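Rinine – Terminal de registro de visitas para centros escolares

Fabricante: Rusix
Referencia: Rinine, versión de sobremesa
Disponibilidad: en almacén (Cevmont)
Ficha revisada: jueves 30 de mayo

Descripción

Rinine es un terminal de sobremesa para el control de entradas y salidas en conserjería y secretaría. Registra la identidad del visitante, la persona o el departamento al que acude, la hora de llegada y la hora de salida. Al cerrar el alta, imprime una acreditación adhesiva con fecha de caducidad y la añade al listado de personas presentes en el edificio, que puede consultarse desde cualquier equipo autorizado de la red del centro.

El terminal admite tres perfiles de usuario: conserjería, dirección y administrador. El perfil de conserjería da de alta y de baja visitas. El de dirección consulta el histórico y exporta listados. El de administrador modifica los motivos de visita, los plazos de conservación de datos y las listas de personas autorizadas a recoger alumnado.

Características técnicas

Pantalla: táctil capacitiva, 13 pulgadas, inclinación regulable
Lector: documento de identidad y código bidimensional
Impresora: térmica, integrada, etiqueta de 52 mm de ancho
Conexión: red cableada; wifi opcional
Alimentación: adaptador externo incluido
Sujeción: base con tornillos o anclaje antirrobo
Idiomas de la interfaz: 13

Funcionamiento sin red

Si se interrumpe la conexión, el terminal guarda las altas en la memoria interna y las transfiere al servidor cuando se restablece. El listado de personas presentes sigue disponible en pantalla y puede imprimirse para un simulacro o una evacuación – también con el servidor apagado. Las consultas al histórico no funcionan en este modo. 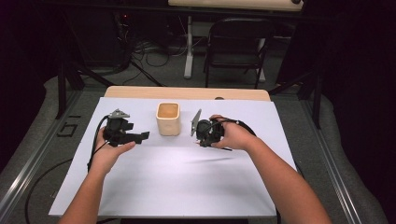 La instalación de Rinine requiere un mostrador o mesa estable, una toma de corriente y un punto de red. La base se coloca sobre la superficie sin preparación previa. Conviene revisar el recorrido de los cables antes de fijarla: un cable que baja de la mesa y forma un bucle sobre la moqueta, como el negro de la fotografía, debe recogerse con canaleta o brida si por ese lado pasa público. El kit de canaleta se suministra por separado. El anclaje antirrobo se monta en la cara posterior y no impide girar la pantalla hacia el visitante.

Módulo Fang (opcional)

Fang conecta el terminal con la cerradura eléctrica de la puerta principal. La apertura la ordena siempre el personal de conserjería desde la pantalla; el módulo no abre de forma automática al imprimirse la acreditación. Cada apertura queda anotada con la hora y el usuario. Compatible con cerraduras de contacto seco. No sustituye a los dispositivos de salida de emergencia ni debe instalarse en serie con ellos.

Contenido del embalaje

Terminal, adaptador, cable de red, base, llave de anclaje, un rollo de etiquetas y guía de puesta en marcha.

Soporte y pedidos

Los pedidos para instalar antes del inicio de curso se sirven hasta agosto, según existencias. Consultas técnicas y compatibilidad de cerraduras: Jui-lin Kwan, soporte de producto, Rusix.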